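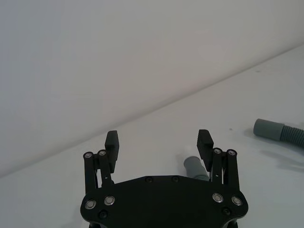

Visit to the Cendia open day, 21 July 2021

Cendia makes hoses and hose fittings, mostly for vacuum cleaners and workshop dust collection. Once a year they let people in to see the plant. I went with Vaida Mockus, who repairs vacuums for a living and had a list of questions with her.

We signed in at the front office and were given ear plugs and a visitor badge. Our guide was Gunārs Pētersons, who has worked there for 47 years and started out sweeping the extrusion hall. He talks quietly, so stay near the front if you get him.

The extrusion hall comes first. Ribbed hose is made by winding a warm plastic strip around a turning rod, each turn welded to the one before. The hose comes off the end in one long piece and is cut to length on a bench saw. It is loud and it smells of plastic. The line we watched was running the Mosus hose, their household type, and the counter over the saw read 1,037 when we walked past.

Cuffs and short tube fittings are molded in the next building. Vaida asked why so many cuffs work loose after a few years. Gunārs said it is usually people pulling the machine along by the hose. The newer cuffs have a longer collar inside, and he passed around a sectioned one so we could see it. Old and new fit the same hose, so you can swap them.

The last stop was the test room, which I liked best. They bend hose samples back and forth, stand weights on them and check them for leaks. Reet Urbonaitė runs the room and took plenty of questions. A sample that kinks goes back to the hall with a tag on it. She let us try pushing cuffs on by hand. A quarter turn while pushing makes it much easier, and I have been doing it wrong at home.

The tour took 85 minutes. Coffee and buns were in the canteen afterward, and there was a table of seconds for sale at 3 euros a length, cash only. Vaida bought more than she could carry and I took the rest to the car.

Parking is behind the molding building. The front lot is for trucks.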